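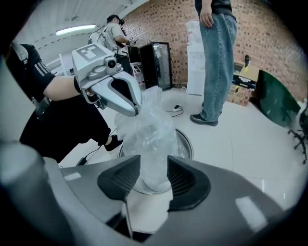
Home > Guides > Kitchen > Vacuum Sealers
Filed under: Setup & First Use
By Lucie Zacharias
Wednesday, February 28, 2024

Part 2: Setting up the Wunderlich sealer and making your first bag

Okay, if you did Part 1 you've got the sealer out of its box, you've peeled off all the tape (check under the lid, there's a strip in there I missed for a week) and you've picked a spot on the counter. Now we get to make a bag. I've had my Wunderlich since last May and I use it for pretty much everything that goes in my freezer, so this is how I do it, plus the bits of the printed booklet I think are worth keeping.

Before you plug in

1. Leave a hand's width of space behind the machine. The vent is back there and it blows warm air while it runs.
2. Open the lid and find the two foam gaskets, one up top and one around the channel. Press them down with a finger all the way around. If a corner pops up, push it back into its groove.
3. Wipe the black sealing strip with a dry cloth.
4. Plug it straight into the wall. Mine trips off on a power strip.

CAUTION: The sealing strip stays hot after the light goes out. Keep your fingers off it, and don't let kids close the lid.

Making a bag from the roll

5. Pull out as much roll as you need for your food, then add 6 inches. I know that sounds like a lot! You lose some to the seal at each end, and you'll want some slack so you can cut it open and reseal it later.
6. Cut straight across. The slide cutter on the lid is fine, but scissors work too if you've got a steady hand.
7. Lay one cut end over the sealing strip, flat, textured side down. It should stop just short of the channel.
8. Close the lid and push both corners until they click. Two clicks. If you only hear one, open up and try again.
9. Press SEAL ONLY. The light goes red, and when it turns green you can lift the lid.
10. Look at the seal. You want one clear, even line from edge to edge. If it's cloudy or wavy, trim it off and do it over.

Filling and sealing

11. Fold the open end back like a cuff before you put food in. This keeps the rim clean, and grease on the rim is the number one reason my seals used to fail.
12. Fill it, unfold the cuff, and lay the open end down inside the channel this time (a little farther in than in step 7).
13. Smooth out wrinkles with both hands, pulling gently to the sides.
14. Close, two clicks, press VAC & SEAL. It pulls the air out and seals by itself.
15. Wait 80 seconds before the next bag. If you're doing a big batch, label the last one while you wait.

NOTE: Soup, marinade, anything sloppy: freeze it first in a tub, pop out the block, then bag the block. I tried doing chili warm once and spent the evening cleaning the pump channel with cotton swabs.

NOTE: The Clarivness rolls fit this machine and so do the Rarkmont ones. Rarkmont is thicker and nicer for anything with bones. Smooth bags with no texture won't work in here at all, the air can't get out.

If the pump runs and runs

Press CANCEL first. Then check the gaskets again, check that the bag isn't poking out the far side of the channel, and look for a crumb on the foam. It's nearly always a crumb. If it shows code 209, the strip is too hot, so leave the lid open for a while and go do something else.

When you're done for the day, unplug it and store it with the lid resting closed but not clicked. Clicked lids flatten the foam. Part 3 covers jars and the hose attachment.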